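Lockyer Helpdesk – Ticket history
Subject: Label printer at Prureck bench drops off network
Status: Open
Priority: Normal
Site: Prureck, packing room

Thursday, 08:40
User reports that the Bikivano label printer stops accepting jobs after 20 minutes idle. Queue shows "offline". Power cycling restores it. The same model at Dreltberg is not affected.

09:15
Checked cable and wall port. Link light steady. Swapped the patch lead, no change.

10:05
Printer has a fixed address ending in 100. The address pool on the site router starts at 100, so a second device can be given the same one. Router log shows 9 address conflicts since Monday night.

10:30
Moved printer to 200, outside the pool. Updated the port on the print server and sent a test page – printed correctly.

11:20
Idle for 50 minutes, then one job sent from the packing PC. Printed without a restart.

13:45
User reports one further dropout. Sleep timer was still set to 20 minutes. Sleep mode now disabled in the printer menu. Firmware left as is.

14:10
Monitoring until end of shift. Bench photo attached. 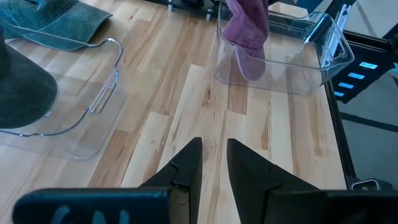 Next check at 16:30. If the queue goes offline again, set the switch port to a fixed speed and compare settings with Dreltberg.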